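Sorting the bottom of the oddments bin

Filed under: Workshop and utility room

Every workshop ends up with one bin that takes whatever has no home. Ours lives under the bench and gets emptied twice a year, usually in March and again when the clocks go back. It takes an evening if you leave it six months and a whole weekend if you leave it two years.

Start by lifting out the large things and putting them straight where they belong. Don't stop to clean them. Cables, tins and offcuts go first, then anything in a bag or box. What you have left is the loose layer at the bottom, and it is the loose layer that most people tip back in and forget.

Don't tip it out on the floor either. Small pieces roll under the bench and the clear ones vanish on concrete. Leave them in the bin, pull it under a good light and pick from above. 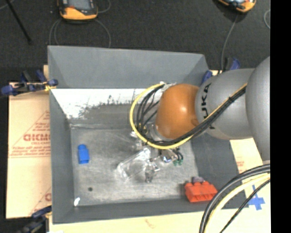 Reading time: 2 minutes

Clear plastic is the hardest to spot against a grey base, so look for the shine along the edges and move your head a little from side to side. Bright blocks in blue or red-orange can wait, as you won't lose those. Check the near corners last. Bits collect there, and a small piece will often sit behind a bigger one where you can't see it from the front.

Have three tubs ready before you begin. One is for parts you can name, one for parts you can't, and one for rubbish. Old ice cream tubs are fine. If a piece takes more than a few seconds to decide on, it goes in the second tub and you carry on.

The second tub gets a strip of masking tape with the month written on it. Put it on a shelf at eye level. If nothing has been claimed by the next clear-out, it can go. We have kept to this at Prumadthorpe for some 16 years and have only once had to buy back something we threw away, a hinge cover for a Stamow cabinet.

Cleaning the bin

Tap out the dust, then wipe the base with a damp cloth and a drop of washing-up liquid. Scratches and cloudy patches from years of use won't come out and are not worth chasing. Worn strips along the foot of the sides are the same. Rub a thumb along them (gloves on) and if the surface is only scuffed, leave it. If you can feel a split, the bin is due for retirement.

Grease is another matter. A spoonful of bicarbonate of soda made into a paste with water will shift most of it. Leave it for 35 minutes, scrub with an old nail brush and rinse outside if you can.

Dry it properly before anything goes back. Screws left in a damp bin will rust together by the summer.

Putting things back

A sheet of white card cut to fit the base makes the next sort much quicker - small dark parts and clear parts both show up better on it. Replace it when it gets grubby. Non-slip drawer liner works too, though swarf sticks in the holes.

Keep the bin no more than a third full. If it fills up faster than that, you probably need another drawer for whatever keeps landing in it. With us it was plumbing washers, and a shallow Vindereck tray by the door sorted it.

More in this section: Storing part-used sealant / Labels that stay on in a cold shed / Lining drawers on the cheap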